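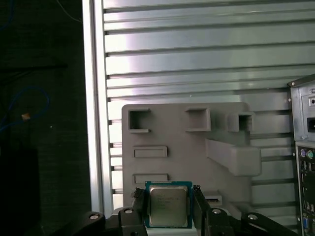
プロセッサの外観だけで再使用の可否を決めるのは早すぎるのではないか、という意見がHorobetsから寄せられた。ヒートスプレッダの表面に擦れがあっても、電気的には問題がない場合が多いという指摘である。筆者らもこの意見に同意する。したがって、本節では外観の記録と動作の確認を別の項目として扱い、前者のみについて述べる。後者は6節で報告する。

4.2 プロセッサの取り扱い

対象としたデスクトップ計算機は28台である。すべてGrikendaleの事務所で使用を終えたもので、October に更新の予定があったため、その前に譲り受けた。プロセッサは正方形で、金属のヒートスプレッダの周囲に基板が細い縁として見える型である。表面の印字は小さく、光の当たり方によっては読むことが難しい。印字が読めない個体については、型番の欄を空白にせず「判読不可」と記入した。空白のままでは、記入を忘れた場合と区別ができないからである。

プロセッサを持つときは、基板の縁の左右を挟み、裏面には触れない。置く場所としては、角を丸めた灰色の樹脂製の治具板を用意した。板の上には枠のついた四角いくぼみがあり、筐体の左側に並べて使う配置とした。Trolusで行った予備調査では、治具板を筐体から離して置いたが、部品を運ぶ距離が長くなり、記録の順番も乱れやすかった。
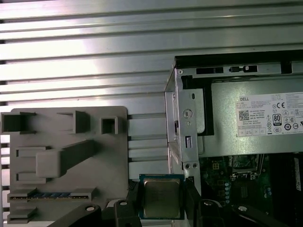

4.3 電源ユニットとラベルの記録

電源ユニットは、筐体の中で最も大きな面積を占める部品の一つであり、基板の一部を覆うことがある。そのため、基板上の部品を調べる前に、電源ユニットの位置と向きを記録することにした。記録の項目は7つで、そのうち2つはラベルに関するものである。すなわち、認証マークの種類と、製造者以外が貼ったと思われるシールの有無である。

ラベルの読み取りには予想より時間がかかった。金属の表面は光を強く反射し、白いラベルの上の細かい文字も薄くなる。認証マークのような太い記号は読めても、その下の小さな文字は断片しか読めないことがある(図3)。Wekdenの記録様式では、断片から型番を推定して書くことが認められている。しかし、本研究では推定を行わず、読めた文字だけをそのまま写した。この方法では検索に使える情報が少なくなるが、誤った型番が後の集計に入ることを避けられる。

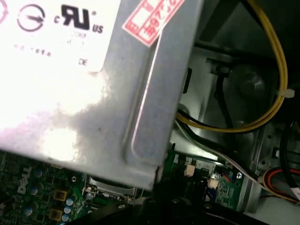 図3 電源ユニットの認証ラベル。下方の基板に「DELL」の表示がある。

基板の側では、製造者名の表示、コンデンサ、インダクタの順に確認した。コンデンサについては頂部の膨らみを目視で調べ、疑いのあるものは個数を書かずに位置だけを図面に記した。個数の判定は、電源ユニットを外した後に改めて行う手順とした。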